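Planning the second bench: what the first one cost in time

Kirsten Ragnarsson runs equipment planning for Flovska, a shared workshop that tests handling methods for small manufacturers. Her budget request for a second two-arm bench goes in this February. She began with a warning on quotations.

"The quotation covers the arms and the grippers," she said. "It's the part people argue over, and it is the part that moves least. We had two suppliers, Jeken and Pistura, and the difference between them would have disappeared into cabling and mounting within a month."

Her figures bear this out. Of the money set aside for the first bench, 86 per cent went on the arms, grippers and controllers. The remainder had to pay for the frame, power, lighting, table covering and spares, and it ran out before the spares were ordered. In the new request she has put 40 per cent of the total outside the main purchase, with a separate line for fitting-out labour.

Mei Okafor, who did most of the fitting out, would have gone further. "Power supplies want a proper cabinet, priced from day one," she said. "If it isn't in the request, the supplies go on the nearest flat surface, and they stay there. You then lose an hour every time you have to trace a lead."

She also asked for cable guides on both arms to be treated as part of the arm. A hanging loop takes up working area, she said, and the usable part of a table is always smaller than the drawing suggests. 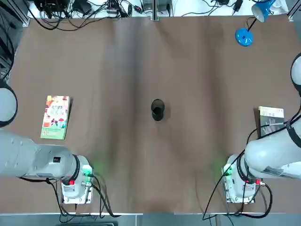 Vol. 10, Issue 2 — page 40

The tasks themselves are cheap. A black cup set by itself in the middle of the table, with a book out to either side, makes a workable starting layout for two arms, and none of it needs a purchase order. Ragnarsson keeps objects off the capital budget altogether and pays for them from consumables.

"A cup and a paperback will show you most of what you need to know about reach," she said. "Can each arm get to the middle? Does the forearm pass over something you wanted to pick up? You can answer that before you spend anything on fixtures."

The table covering was a longer discussion. Okafor prefers a plain matte brown sheet, which gives little glare under overhead lighting. It creases, and she wants replacement sheets bought with the bench. Ragnarsson has allowed for one change a year. Okafor asked for two, and the matter is still open.

On service intervals the two agree. The first plan assumed an inspection of the grippers every 500 hours of running. The new one brings in a short weekly check of screws and connectors, carried out by whoever opens up the workshop, and keeps the longer inspection for the supplier. The supplier's visit is priced as a fixed yearly sum.

I asked whether a single-arm bench would be easier to justify. Ragnarsson had costed one. "You save less than half," she said. "The frame is the same, the floor space is nearly the same, and the training is the same. What you do save is commissioning time — two arms sharing a table have to be set up against each other, and that was our slowest stage."

Delivery is the remaining unknown. Pistura has offered 10 weeks from order, without the frame. Jeken will supply the frame but has not yet confirmed a date. Ragnarsson intends to order the frame locally in either case, so that the rail heights match the existing bench and the two sets of grippers can be exchanged.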